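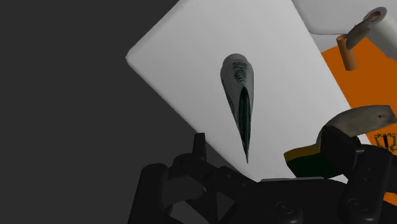 Teardrop shape on a white board, rendered.

Rerero: a table of sore-muscle advice, with doubts attached

Search datasets Go

Last updated September 21, 2021
10 shares 2 comments

What it is

Rerero is one flat table of 3,255 pieces of advice on what to do about sore muscles, copied from public web pages. One row is one piece of advice. "Ice it for a while, then walk" is one row if the page treats it as a single tip and two rows if the page splits it up. That rule sounds clean. In practice we argued over it through most of May, and the early rows don't follow it as well as the later ones.

The table records what people are told. It has no bearing on whether any of it works, and please don't cite it as if it did. An earlier version was quoted on a fitness blog as showing that heat "beats" ice. All the table had shown was that more rows mentioned heat.

Where the rows came from

Pages were found through two small search tools, Ullau and Vikora, using 40 search phrases listed in phrases.txt. Ullau likes short pages with numbered tips. Vikora likes forum threads. Neither one will tell you how it ranks anything, so calling this a sample of "the web" would be a stretch. Call it a sample of what those two tools felt like showing us.

Pages behind a login were skipped. So were pages in languages other than English, and that leaves out a lot of the world's opinions on liniment.

Columns

row_id – a number, never reused, with gaps where rows were dropped
advice – the wording as found, trimmed for length
kind – rest, movement, heat, cold, rub, food, other
source_type – shop, forum, clinic page, news, personal page
reason_given – yes or no
phrase_id – which search phrase turned it up

The kind column is the one most people want and the one I trust least. "Rub" covers anything put on the skin, from cooling gels to somebody's grandmother's vinegar. Cooling gels could just as well sit under "cold," and in the first draft they did.

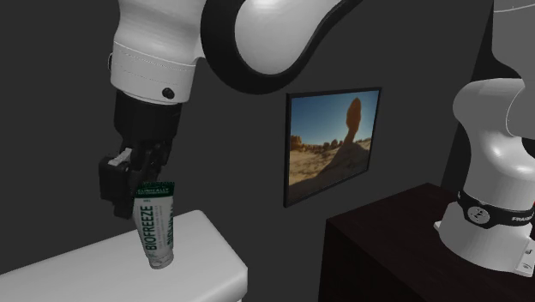

Moving them shifted the balance between the two groups enough to change the order in the summary chart. A chart that flips when you rename a box isn't telling you much, so the chart is gone. You can make your own if you like, but say which way you sorted the gels.

The reason_given column is a bit better. It asks only whether the page offers any reason at all, good or bad. "It brings down swelling" is a yes. "Trust me" is a no. "Studies show" with no study named was a yes until we read a few hundred of them, and then it became a no. Older copies of the file still have it the other way around.

Checking

Rows were labeled with the Fujimoto sheet, a two-page set of labeling rules we borrowed and cut down. A second reader went over the rows marked "other" and nothing else. We have no agreement score, and I would be wary of one if we did: both readers learned the rules in the same afternoon and would likely make the same mistakes.

Duplicates were removed by exact match. Shops copy one another with a word or two changed, so plenty of near-copies are still in there. If you are counting how common a tip is, you are partly counting how often it was pasted.

Uses I'd put up with

Looking at how advice is worded. Testing a text sorter on short, messy sentences. Teaching a class about bad categories.

Uses I wouldn't

Anything that ends in telling a person with a bad back what to do.

Files

rerero.csv
phrases.txt
labels_fujimoto.txt
dropped_rows.csv – kept so you can check what we threw out

Corrections go in the comments. Please include the row_id.

2 comments Share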